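Plarkbridge Residential Summer Program
Residence Hall Safety Inspection, Pre-Arrival
Building: Balano House, floors 1 and 2
Inspected by: Kamol Prasertsri
Reviewed by: Paweena Intarasuk, Residence Life
Date of inspection: 15 August 2020

Ratings: S = satisfactory. C = corrected during inspection. R = repair or follow-up required before students move in. N/A = not applicable to this building.

Section A. Exits and corridors

A1. Exit doors open fully from the inside without a key. S
Comment: East stairwell door drags on the threshold when pushed slowly. It still latches. Plane the bottom edge at the next service visit.

A2. Exit signs lit and readable from every bedroom door. R
Comment: Sign at the west end of floor 2 is out. Battery does not hold a charge. Replace the whole unit.

A3. Corridors clear of furniture and boxes. C
Comment: Two desks left outside the study lounge were moved to storage.

A4. Evacuation map posted on each floor. R
Comment: Floor 1 map still shows the old laundry entrance, which was closed off in January. Reprint and post before keys are issued.

Section B. Fire protection

B1. Extinguishers mounted, charged and tagged. S
Comment: Tag on unit 1503 is faded but the date can be read.

B2. Smoke detectors respond to the test button. S
Comment: All bedrooms and both lounges tested. The detector in the resident assistant's room chirped once after reset and was quiet for the rest of the visit. Listen again on arrival day.

B3. Alarm panel shows no faults. S

B4. Nothing stored within 18 inches of a sprinkler head. C
Comment: Suitcases on top of the closet in 175 were taken down.

Section C. Bedrooms

C1. Bed frames stable, bolts tight, slats seated. R
Comment: Frame in 175 rocks at the foot end. One bolt is the wrong length. Do not assign the room until the frame is fixed.

C2. Guard rails fitted on raised beds. S

C3. Mattress covers intact. S
Comment: Bedding brought from home is allowed. It must not hang over a heater or cover an outlet.

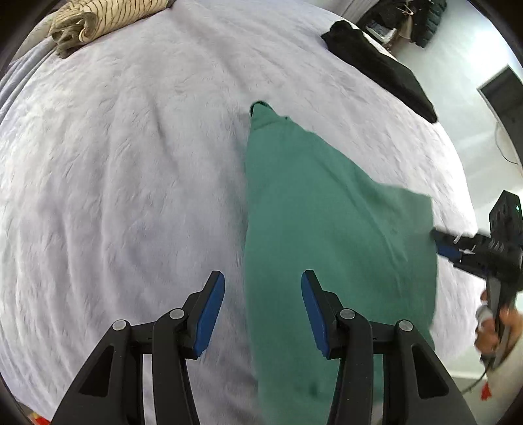

C4. Windows open, close and lock. S
Comment: Stops on floor 2 limit the opening as required. Students have removed these stops in past sessions. Repeat the warning at orientation and check again in the first week.

C5. Outlets and cover plates undamaged. R
Comment: Cracked plate beside the desk in the corner room, floor 1. Breaker is off and tagged.

C6. No extension cords in use. S
Comment: Surge-protected power strips only. The Jedex strips supplied with the desks have a reset switch. Students should be shown where it is.

Section D. Study lounge and kitchenette

D1. Furniture placed so that the exit route stays open. S

D2. Microwave clean, cord undamaged. C
Comment: Wiped out. Cord checked along its full length.

D3. Refrigerator holds 40 degrees F or lower. R
Comment: Reading was 46 at the start and 45 at the end of the visit. Thermostat already at its coldest setting. No food to be stored until it passes.

D4. First aid kit complete. R
Comment: Short on gauze and gloves. Order through Petchrat with the infirmary supplies.

D5. Gas appliances shut off and capped. N/A

Section E. Access and records

E1. Room keys match the key log. S

E2. Emergency contact forms received for all enrolled students. R
Comment: Admissions still has several forms that came in with late deposits. Residence Life needs copies before check-in. A student without a form on file may attend the welcome session but may not be given a room key.

E3. Fire drill scheduled. S
Comment: First evening, after dinner. Teaching staff on site take part.

Follow-up: Items marked R go to Facilities as one work order. Reinspect A2, C1, C5 and D3 in person. The others may be closed on written confirmation to Paweena Intarasuk.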